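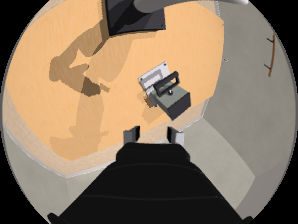

Ticket abierto por: Equipo Cemine (club de robótica)
Asunto: el brazo deja caer la tabla en simulación
Estado: abierto

¡Hola! Abro esto porque llevamos ya más de 30 intentos y me estoy volviendo un poco loca. Es el proyecto del trimestre, el que llamamos Fivelby: el brazo tiene que coger la tablita con ganchos, levantarla y llevarla al otro lado de la mesa sin tocar la caja del asa (en el repo aparece como Bako, por si buscáis el modelo).

Lo que he probado hasta ahora:

16:10. Subo la fricción de los dedos. Nada, igual.

16:35. Bajo la velocidad de cierre a la mitad. Mejora algo, pero en cuanto gira la muñeca la tabla se escapa.

17:05. Miro la masa de la tabla y... ¡22 kilos! Alguien exportó el modelo con la densidad mal puesta (puede que fuera yo, no voy a mirar el historial). La cambio a 2 y la pinza ya aguanta mucho mejor. 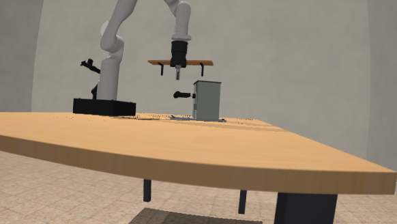
La tabla en la pinza, por encima de la caja gris verdosa.

17:40. Ahora el lío es otro: de 5 pruebas seguidas, en dos el planificador pasa tan bajo que un gancho roza la caja. Creo que calcula la distancia con la tabla pelada y se olvida de los ganchos, porque en el archivo de colisiones no los encuentro por ningún lado.

¿Alguien de Skondasex se peleó con esto el curso pasado? Me suena que teníais un script para regenerar las colisiones, y si me lo pasáis lo pruebo esta misma tarde. Mientras tanto subo a mano la altura de paso y dejo el log adjunto.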